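4.2 Grip faults with soft items

Fault 51 is meant to stop the arm when the jaws close too far. Don't rely on it with dough.

1. Press stop and wait for the arm to settle.
2. Set grip force to 2.
3. Run one ball from plate to bowl – no more.
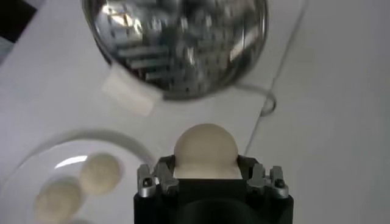 The Grestville site reports that force 2 still flattened the sides and no fault came up. Clasau's reply was that the sensor "works as designed".

Caution: a clear fault screen does not mean the jaws are safe to touch. Cut the power first.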